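Ticket 914 – Subscriber data request held in queue
Product: Borlow Records Desk
Opened by: Begoña Prieto, Jastham
Assigned to: Sohail Warraich
Status: Resolved

Reported problem
A police request for subscriber name and billing address was logged Thursday with a signed warrant attached. The form still shows "No court order on file" and the Release button is grayed out. Other requests go through normally.

Log
Sohail: Reproduced on the test server. The warrant is a scan of 183 pages. Files under 200 pages should pass, so page count is not the cause. Asked Begoña for the upload receipt.

Begoña: Receipt sent. It says "stored, not indexed."

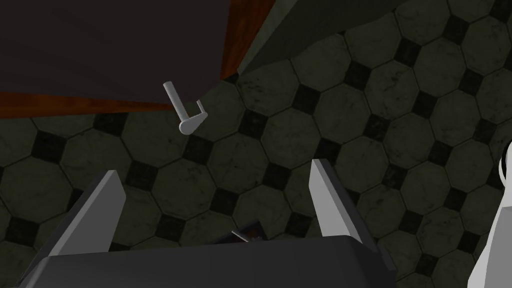
Sohail: The indexer reads the court name and case number from page one, and the release check depends on both. On this scan page one is a fax cover sheet, so both fields came back empty. I reran it with the cover sheet removed and the check passed.

Mitali Munshi: Please do not override the check by hand. Legal wants the hold to stay on until the case number is in the record.

Sohail: Agreed. Begoña, upload the warrant again without the cover sheet and keep the original under Correspondence.

Begoña: Done. Case number filled in, Release button is active.

Fix for cover sheets goes in the December update. Closing.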